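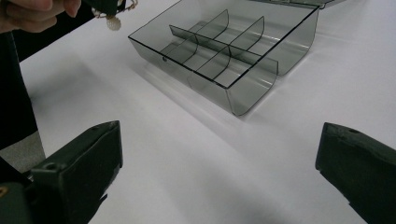
Sorting Things Into Groups

Sorting means putting things that are alike together. You do it when you pair up socks or put the forks in one part of the drawer and the spoons in another.

Before you can sort, you need a rule. The rule might be colour, size, shape or what something is used for. The same pile can be sorted in lots of ways. A red button and a red bead go together if the rule is colour. They go in different groups if the rule is "has holes for thread".

Scientists sort living things. Animals with a backbone go in one group and animals without a backbone go in another. A snail has no backbone, so it belongs with worms and beetles — even though it has a hard shell.

Libraries sort too. Story books are often put in order by the writer's last name. Fact books get a number instead, so that all the books on volcanoes stand side by side.

Some things are hard to place. Is a brooch jewellery, or is it a kind of pin? It could be either. When this happens, you can change your rule or make a new group.
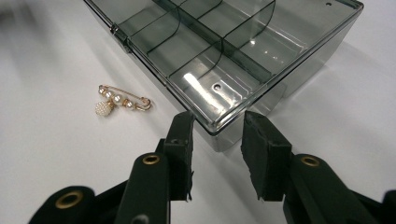 A brooch with pearl decorations, next to an organiser box.

Try it yourself

Ask a grown-up for 45 small things, such as buttons, beads, shells and paper clips. Choose a rule and sort them into 4 groups. Write the rule down and fold the paper so it is hidden. Now ask a friend to look at your groups and guess the rule. Mix everything up and let your friend have a turn.

Liên Đàm's class at Murora School tried this in November. The hardest rule to guess was "things that roll".

Words to know
Sort: to put things into groups.
Rule: what decides which group a thing goes in.
Backbone: the row of bones down the middle of the back.

Written by Lộc Khương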